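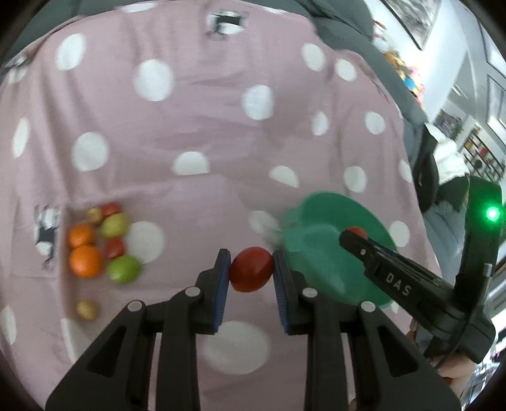 Play food on the polka dot blanket

Hi again from Sulomstead! I promised last month that I'd tell you how the great van hunt ended, so get a coffee, because this one runs on a bit.

For anyone new, we'd been driving the same little green Sernura hatchback since before the kids were born. It had a tape deck. It had one window that only went up if you pulled on the glass with both hands while somebody else held the button (I got very good at doing this at the bank drive-through). My husband would have kept it until the floor fell out, and in May the floor sort of did. The rear passenger carpet had been damp all spring, and when I finally peeled it back I could see driveway.

So we went shopping. I made a list, as I do. Sliding doors, a back seat that folds flat, and no beige inside. My husband's list said "cheap." We looked at four vans in one weekend and I can hardly tell them apart now, except that one of them smelled so strongly of pine air freshener that I had to ride with my head out like a dog.

Then my father-in-law called. He knows a man named Joar Sjögren who buys up old work vans, fixes whatever needs fixing and sells them out of a barn on the Rønning road. I was not excited. I did not want a work van! I pictured myself in the school pickup line in something with a ladder rack. But we drove out there after supper, around the back of the barn, and there she was: a Drillon, the long one, dark blue, with sliding doors on both sides. BOTH sides. I've never had a door that slid at all.

It used to belong to a flower shop, and if you stand in the right spot in the evening you can still read where the letters were on the side. There's a shelf in the back he offered to take out and I said don't you dare. That's where the groceries ride.

We took it up the hill past the water tower and back. It's louder than I expected, and you sit so high! My son waved at every single person we passed like he was in a parade. It pulls a little to the left when you brake, which Joar told us before we even asked, and he put new front pads on before we picked it up. The tires will need doing before winter. I got one quote already, 662 for the set with the fitting, and I'm going to call two more places before I swallow that.

The first real trip was to my sister's, 26 miles each way, and I'd like to report that it went smoothly. We got as far as the gas station and I couldn't find the release for the fuel door. I tried under the dash, beside the seat, in the glove box. There was a line behind me. A very nice woman in a pickup got out to help and she couldn't find it either, and the two of us stood there for 20 minutes until a teenager walked over and pushed on the little door with one finger. It pops open. You just push it.

I sold the hatchback to a guy who wanted it for parts, and I cried a bit, which surprised everybody. He let me keep the gearshift knob. It's on the kitchen windowsill next to the basil and my husband keeps moving it, and I keep moving it back.

A few of you wrote to ask what you should check before buying an older van, and I'm no mechanic, but I'll pass along what my dad always did. Lift the carpets (ask me how I know). Start it cold, so ask them not to warm it up before you get there. Work every door, every window and every seat belt. And bring along somebody who doesn't love it, to do the talking about money.

She needs a name, too. My daughter wants Petunia, for the flower shop. My son wants Truck. I'm taking suggestions, so hit reply and send me yours, and I'll put the best 7 in the next newsletter and let the kids fight it out.

Next month: seat covers. I've bought the fabric and I've got the old machine out of the closet, so wish me luck.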